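Before starting a corridor run, confirm that the Morix planner is loaded and that the simulator clock is paused. The procedure assumes the Ulldale map and the default ground vehicle.

Open the alley start point and set the forward view to the opening at the far end. The shaded passage between the brick wall and the glazed building is the test corridor.

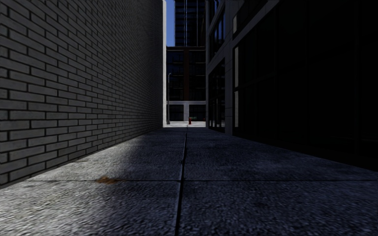

Rosalie Wieser
Perception and Planning Tools

Set the corridor margin to 2 slab widths in the planner panel. Enable the ground segmentation layer and check the shiny patch along the foot of the brick wall. It must be labeled as drivable surface, as must the joints between the slabs. If either is marked as an obstacle, lower the reflectance weight and reload the layer.

Dark glass on the right side may return few depth points. Select "Fill planar gaps" for that facade only.

Place the goal on the sunlit pavement, clear of the fire hydrant and the street lamp. Run the planner for 600 steps. Save the log under the run name and send any failed plan to Ostap Harasym with the settings file attached.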